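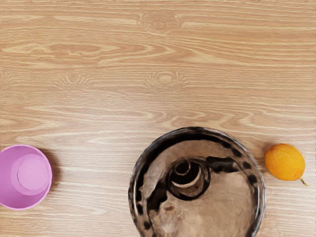 Grandma's Orange Cake, Take Five

12/28/19

The house has finally gone quiet. Everybody drove off yesterday with leftovers wrapped in foil, and I have been walking around in my slippers picking up ribbon and feeling a little sorry for myself, so of course I decided to bake.

My grandmother made an orange cake every winter when we lived in Bornevton, and she never wrote the recipe down. What I have is the back of an electric bill with a few words on it in my mother's handwriting: butter, eggs, peel, "enough" flour. Enough! I have been trying to work out what enough means for most of my adult life, and this month I have made the thing four times already (my poor family ate every one of them and said nice things, even about the second, which had the texture of a bath sponge).

Part of the trouble is that I was a child when I watched her, and I watched all the wrong things. I can tell you she hummed. I can tell you the radio sat on top of the refrigerator and only got one station. I remember she grated the peel before she cut the orange, and that she let me smell my fingers afterward and told me that was what Christmas was. But how long she beat the butter? I couldn't say. It felt like hours.

I wrote to Enda Hegarty, who lived two doors down from us back then and ate at our table more often than at her own, and she wrote back a long, lovely letter with hardly any cake in it. She told me about the winter the pipes froze and all of us slept in the front room. She told me my grandmother once walked to the far side of town in the snow to bring her mother soup. Then at the very end, squeezed in sideways along the margin – "I think there was sour cream in it. Or was that the coffee cake?"

Well, I am choosing to believe it was sour cream. I put some in the fourth one and it was the closest I've come. The crumb was right, or nearly, and when I cut into it my sister went quiet for a second and then asked for the end piece, the way she used to.

So today I'm on the fifth. I'm using 700 grams of batter to start, weighed this time like a grown-up, and more peel than seems sensible. I'm also going to leave it alone to cool, and I have never once managed that. I always turn it out early and lose a chunk off the top – then I patch it with icing and hope.

If any of you had a grandmother who baked like this, I would love to hear what she put in. Especially if you remember the sour cream.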